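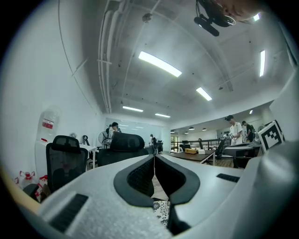
Gallery No. 8, page 1

Gutari Workroom Gallery: Planning the Hand-Held Gripper Purchase

Welcome to the new issue of our gallery. Many readers wrote to us after the last one with the same question: how much money must a small group put aside for hand-held grippers, and what should be in the order? In this issue we try to answer with pictures of the daily work and with some notes from our planning file. The opening picture is on this page, and the next pages are announced at the end.

We are not a sales office and we do not receive any discount for writing these lines. The prices are the ones that were given to us in October. Please ask for your own offer before you plan with them.

The gripper in the office
White body, black padded fingers, ribbed black pads on the upper surface. The square black-and-white marker sits on the tall housing at the side, tilted, and it is the part which visitors ask about first.

The room behind it
An ordinary office with desks, office chairs, a standing fan and a water dispenser. People are at their places while the gripper is in the hand. For the budget it means that we did not ask for a special laboratory, and we recommend to check first if your own office is sufficient.

The light
Rectangular fluorescent lamps on a white ceiling, and a glossy whiteboard surface at the far wall which gives back the light. If you plan a similar room, write down such surfaces already during the first visit. Curtains and matte film are cheap, but they must be in the plan, otherwise they are paid from the coffee money like in our first year.

Notes for the budget

Our limit for one complete set was 3,000 dollars. We decided this number before we had seen any offer, and today we would not do it in this order. It came from an older purchase of a different kind of tool, and it was copied from one table to the next table until everyone believed in it.

We asked two suppliers. Sornudix answered with a complete set for 3,280 dollars. Clirer offered the gripper alone at a lower price, but the mount, the cable and the case were separate positions, each with its own delivery time. When we put everything together, the difference between the two offers became very small. Finally we chose Sornudix, mostly for the reason that all parts come in one delivery and one invoice. Our bookkeeping likes this very much.

So we were 280 dollars over the limit. Inside the Sornudix offer there is a position of 110 dollars for spare finger pads, and for one week we discussed if we should cancel it. We kept it. The fingers touch everything, all day, and the pads are the part which will be worn first. To order them later would mean a second shipping cost and a second customs form.

The missing amount was moved from the furniture line. Two new desks will wait until the next budget year.

What we forgot in the first plan

The cable. We calculated the device, but the length of the cable did not appear in our list. Measure from the socket to the farthest place where a person will stand, and then add a generous reserve. A cable which is just long enough will be pulled.

The storage. A gripper has an uncomfortable shape and it does not stay well in a normal drawer. Please reserve a shelf with a deep board, and one more shelf for the boxes. We keep the original boxes for the full warranty time, which is 8 months in our contract. Sornudix accepts returned goods only in the original packing.

The markers. Printed markers are very cheap, but a replacement must have the same pattern and the same size as the old one. Ask for the print file together with the delivery. We had to write three e-mails to get ours.

The hours of the people. In our table there was a line for the equipment and no line for the persons who hold it. The arm becomes tired, and breaks are necessary. We now plan working time in blocks, with change of the person between the blocks, and this has increased the personnel cost more than any hardware position.

The training. Half a day was enough for us, but it was half a day for each new person, and someone experienced must sit next to them. Put both salaries in the plan.

Renting or buying

In our region it is possible to rent from Nugroho, with a minimum time of one month. We rented at the beginning and we can say that it was useful: we learned which finger type we need and which accessories we never open. If your project is shorter than one season, renting is probably the better way for you. For longer projects the monthly payments soon reach the price of an own set, and at the end you have nothing on the shelf. Nugroho does subtract a part of the rent if you buy the same set afterwards, so please ask for this condition in writing before you sign.

Questions we put to every supplier

Which parts are wearing parts, and what is the price of each one?
Is the software license included, and for how many computers?
What is the delivery time for a single finger, if one is damaged?
Who pays the shipping in a warranty case, in both directions?
Can we see the manual before the order?

The last question looked a little impolite to us at first. Both suppliers sent the manual on the same day, and from it we found out that the charger was not part of the cheaper offer.

On the next pages of this gallery

Page 2: Shelves and boxes. How we store the sets, with the measures of the boards.
Page 3: Worn pads next to new pads, for readers who want to estimate their own spare parts.
Page 4: Cables along the floor and along the wall. We prefer the wall.
Page 5: The planning table itself, with the furniture line crossed out.

Readers who would like to receive our empty budget table can write to the Gutari workroom through the contact form. It is a simple spreadsheet, the headings are in English, and the formulas are not locked. Please tell us if you find a mistake in it. The previous gallery, about chairs and working height, stays online in the archive.

Text and captions: the Gutari workroom team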